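I have never trusted open shelving. Every few years somebody at work reads an article and decides that doors are the enemy, and then we all get to look at each other's cable ties for a while.

So when the low white unit went in against the partition in May, I gave it 8 weeks before it became a dumping ground. Raili Lindqvist, who picked it out, told me the cubbies would make us tidy because everything would be on view. I've heard that one before. My kitchen has open shelves and I own three half-empty bags of the same rice. 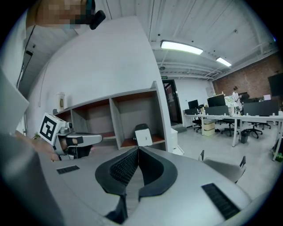 *The Proltside office, shelving at the back by the partition.*

Okay, I'll give Raili this much: I like the reddish-brown inside the cubbies. All white would have looked like a dentist's. And the plant helps, though I have my doubts about who's going to water it in August.

What I'm less sold on is the box problem. A white box with a black top goes into a cubby and looks very neat, and then you need to know what's in it. We had the same trouble at the Savolainen building, where we bought 12 matching boxes and labeled two. I spent a whole afternoon there hunting for a monitor cable. Containers on top of the unit are even worse in my book. Once one thing lives up there, the top is a shelf too, and it has no dividers.

My own preference would be fewer cubbies and one ugly cabinet with a door that shuts. There's a small white cabinet next to the unit, and I'd have bought another of those and called it done.

Raili wants me to wait until the fall before I complain again. Fine. I'm labeling my box in the meantime.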